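Ticket: Manard phone, battery chart flat after update
Product: Paju 3 (battery and screen stats)
Status: Solved
Opened by: Lavanya Rajan

First off, I love this app! I moved from an old Drastasari handset to a Manard in November and the side-by-side charts are the whole reason I picked the phone I did. My trouble is with the battery health chart. Since the update it draws one straight line at 83 percent, all day, every day, while the phone's own settings page shows the number moving just fine.

What I've tried so far: restarted the phone, cleared the chart cache, switched background refresh off and on again. Same flat line.
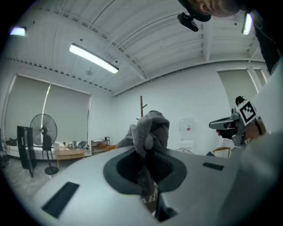 Attachment 1: gray cloth in the dark oval opening

I also exported the log, and this is where it gets interesting (to me anyway). The file has 1,544 rows in it, so the app is clearly collecting readings. They all carry the same time, 12:00 AM. Could the chart be stacking everything on one spot and then stretching it out?

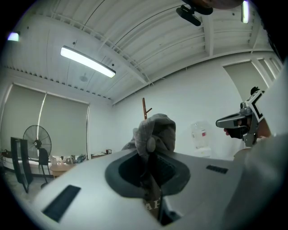
Margus Jankauskaitė wrote that the guess was a very good one, and that the Manard hands over its clock in a different format from the older phones. He asked for the region setting and whether the 24-hour clock was on.

Region is Nenumberg, 24-hour clock is on. I switched it to 12-hour just to see, waited until 9:40 PM, and a real curve showed up! Small, but it's there, with a lovely dip from when I was playing music on the train.
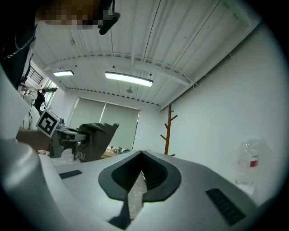 Attachment 3: white housing with black vent grilles, person at upper left

Switched back to 24-hour and the line went flat again, so I can make it happen on demand. The screen-time chart is fine either way.

Update: installed the test build Margus sent. Old rows were re-read on first launch, which took 14 minutes with the phone plugged in.
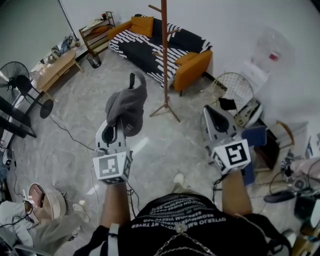 After that the full history came back, with the 24-hour clock on and everything. You can even see the weekend I left Bluetooth running. Widget still shows the old number until you tap it, but I'll open a separate ticket for that one. Thank you so much, this made my evening!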